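16/10/2023

So, endlich komme ich dazu, ein bisschen vom Tag der offenen Tür bei Mayrhofer in Sturkard zu erzählen. Ich hatte mich seit September drauf gefreut, weil ich ja selbst häkle (eher schlecht, aber mit Begeisterung!) und unbedingt mal sehen wollte, wie andere Leute das mit dem Zubehör, den Vorlagen und dem ganzen Kleinkram organisieren.

## Anfahrt und erster Eindruck

Vom Bahnhof läuft man die Korkelgate runter, immer geradeaus, bis links der Wollladen kommt. Die Werkstatt ist im Hof dahinter, und die Wohnung darüber gehört auch dazu – beides war offen. Im Laden selbst war es brechend voll. Angeblich liegen da mehr als 1000 Knäuel in den Regalen, und ich glaube das sofort. Ich hab mich erst mal an der Merinowolle festgeguckt und musste mich richtig losreißen. Kaffee gab es übrigens auch, ziemlich stark, dazu Streuselkuchen vom Blech.

## Oben im Wohnzimmer

Oben fand ich es am schönsten. Kein Ausstellungsraum mit Vitrinen, einfach ein Wohnzimmer mit Fernseher, vielen Pflanzen und einem Tisch, auf dem die Häkelsachen zwischen Fernbedienungen und Büchern liegen. So sieht es bei mir auch aus, nur ohne den langen weißen Marmorschrank. Die Spitzendecke mit dem rosa Muster hätte ich am liebsten gleich mitgenommen.

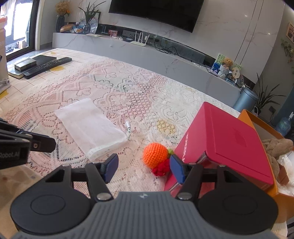

Mein Liebling war die orangefarbene Frucht mit dem kleinen grünen Blatt. Die Rippen sind so gleichmäßig, da werde ich ganz neidisch! Ich hab gefragt, wie man das hinkriegt, und bekam erklärt, dass man nur ins hintere Maschenglied sticht und das Stück quer verarbeitet. Klingt einfach. Zu Hause hab ich es gleich probiert, nach dem dritten Anlauf war es immerhin rund, aber eher Kürbis. Die Anleitung gibt es als Heft, Nummer 213 aus der Helivus-Reihe, und natürlich hab ich sie gekauft. Die rote Blume steht auch drin, die nehme ich mir als Nächstes vor.

## Noch ein paar Sachen für alle, die hinwollen

- Früh kommen, ab Mittag schiebt man sich nur noch durch den Laden.
- Bargeld mitnehmen, das Kartengerät hat dauernd gestreikt.
- Die Restekiste steht ganz hinten neben der Treppe, 3 Euro pro Tüte. Ich hab zwei genommen und bereue, dass es nicht vier waren.
- Parken im Hof geht nicht.

Den Laden gibt es seit 2000, die offene Tür machen sie wohl jedes Jahr im Herbst. Nächstes Mal bringe ich meine Schwester mit, die strickt zwar nur Socken, aber bei der Sockenwolle wäre sie bestimmt eine Stunde verschwunden – und ich hätte mehr Zeit für oben.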